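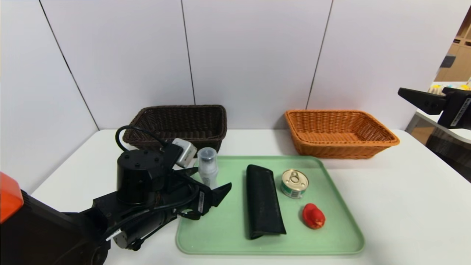
Teodoro Malabanan wanted to know last time whether a failed attempt should be deleted straight away or kept until the end of the session. Keep it. Mark it as failed in the log sheet and carry on. We sort them afterwards, and a few of the failures are useful when we talk about grasping in the second half of the module.

Session 4: Picking from a tray

Before you start
Read sections 2 and 3 of the Sison notes. Bring your log sheet from session 3, as the joint limits you wrote down then are needed again. Groups that did not finish the homing exercise should do that first and tell Jayson Calimlim, who will sign it off.

The task
Each group works with one tray and a set of everyday objects. The objects on the tray are a small plastic bottle, a glasses case, a metal can with a pull tab and a red pepper. There are two baskets behind the tray, one dark brown and one orange-tan. Move one object at a time from the tray to the orange-tan basket, then return it by hand before the next attempt.

One person drives, one keeps the log, one stands by the stop button. Swap after every 16 attempts. The target for the whole class is 192 attempts by the end of the session, so please don't spend the first half hour on the bottle.

Notes on the objects
Bottle: small and light. Close the fingers slowly. If you come in from the side at speed it will tip over before you have hold of it.
Glasses case: long and slightly curved. Grip across the narrow way, near the middle. Write down the angle of the wrist – it matters for the worksheet.
Can: go for the sides and leave the pull tab alone.
Pepper: no two groups get the same result with this one. Its shape is uneven, so one finger usually touches first and rolls it. Try at least two directions of approach.

Settings
Speed is capped at 100 mm per second for this session. The Zinden controller will let you set it higher, so check the value each time you restart. Recording stops by itself after 600 seconds. Save before then, or the attempt in progress is lost.

Use the left arm only. The right arm comes in at session 6, when we do handovers.

What to write down
For each attempt: object, driver, direction of approach, result. The result is one of held, dropped or missed. "Held" means the object was let go inside the basket. If it landed on the rim and fell in, put dropped and add a note.

For next time
Work out the success rate for each object and bring it on one side of paper. Say which object you would take out of the set and why. Files go in the Windurwood folder under your group number, by 5 pm the day before the session.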